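Looking After a Dark Stone-Look Table

My mother kept a pale oak table in her kitchen for so long that I grew up thinking a table was something you wiped with whatever cloth was nearest. Then I got my own place, fell in love with black, and learned how much a dark top has to say about your housekeeping! Every crumb, every thumbprint, every ring from a glass of milk shows up on it. I've had one for 8 years now and I wouldn't trade it, but I do a few things differently than I used to, and several of you have written to ask what they are.

Start dry. I know it's tempting to go straight in with the wet sponge, but crumbs and grit drag under a sponge and leave those fine hairline marks that only show when the sun is low. I use a soft dry cloth first (an old flannel pillowcase cut in quarters is lovely) and sweep everything toward my other hand. On a round top, go around the rim and then work inward, or you'll just chase the crumbs over the far side and onto the rug.

Next, a bowl of warm water with one small drop of dish soap. One! My friend Clotilde Royer used to put in a good squeeze, and she spent a whole winter wondering why her table looked cloudy. It was soap film, plain and simple, and three rinses with clear water took it off. Wring the cloth until it hardly drips, and keep vinegar and lemon well away if your top is real marble, as they will etch it.

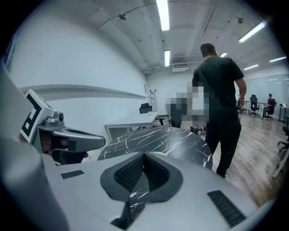

Streaks are the part people complain about most, and drying is the cure for nearly all of them. Use a second cloth, completely dry, and keep turning it to a fresh side as you go. Then bend down and look across the table toward the window or the lamp. On a black top with white veins, the veining can hide a smear beautifully if you're standing right over it, but where there's a gray shine spread over one half of the surface, that's the half to check, as anything you've missed will show up in the glare. I go back over that side with the dry cloth until I'm happy with it – usually one more pass does it.

For something sticky, like jam or candle wax, let it harden and lift it with the edge of an old plastic card held nearly flat. Felt dots under vases and fruit bowls are worth the few minutes they take to stick on, too. Mine need replacing every July or so, when I finally get around to moving everything.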